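Pellex Drawers – a home-built gripper and the data that goes with it

README, last edited 2019-02-21

Hello and welcome! Pellex is a hand-held gripper I built in the shared workshop on Lanley Street, plus a growing pile of recordings of it opening and closing the drawers of small parts organizers. The arm that will one day use all this is called Evach, and it is still mostly a shoulder and a box of bearings. The data doesn't need to wait for it, so please dig in.

What you get

1,425 recordings of single drawer moves, each with video and finger width
2,458 short text labels (many recordings have more than one)
print files for the fingers and the mounting base
notes.txt, my build log, typos and all

Each recording lives in its own folder. Inside are the video, a table called width.csv and a labels file. Times in the table are seconds from the first picture in the video. Finger width is in millimeters between the two inner faces, and it reads zero when they touch. If a folder has a file named skip, the width sensor dropped out partway through. I left those in because the video is still good.

The fingers

These are version 4 and I love them. Versions one and two were too thin and bent when they squeezed anything stiff. Version three was strong but so wide that it blocked the view of the drawer front. The current pair is chunky, with an angled top face and a flat inner face, and the printed surface is left rough. I tried sanding one set smooth and went straight back – the rough ones grip clear plastic much better.

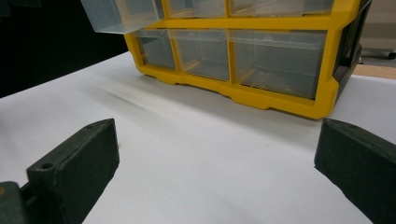

Fingers spread, yellow organizer on the white work surface, one upper drawer partly out.

Clear drawers are a wonderful kind of awful. The fronts are see-through enough that the dividers behind them show up as lines, and my first edge finder happily picked those instead of the rim. If you train anything on this set, look at how it does on the clear drawers separately. I'd love to hear what you find!

Labels

Labels are plain phrases such as "open narrow drawer" or "close wide drawer". Left and right are always from the camera's side. Umut Duman wrote the labeling script and went through every phrase with me over 12 evenings in July, and he caught a whole batch where I had left and right swapped. Any mistakes left over are mine.

Building your own

Print the fingers solid, with the inner face standing upright. Run the screw in by hand the first time, then back it out and clear the hole before the final fit. Set the width to zero with the fingers closed before every session. The spring in the parts list comes from Szczepańska, but any soft one of the same length should do.

Known problems

The width reading drifts a little in long sessions
Pale drawers on the white surface can wash out under strong light
Very few recordings start with more than one drawer open

Use and changes

Use it for whatever you like, and keep this file with any copy you pass on. Fixes to labels are very welcome – send the folder name and the new phrase, and I'll merge them in the next release.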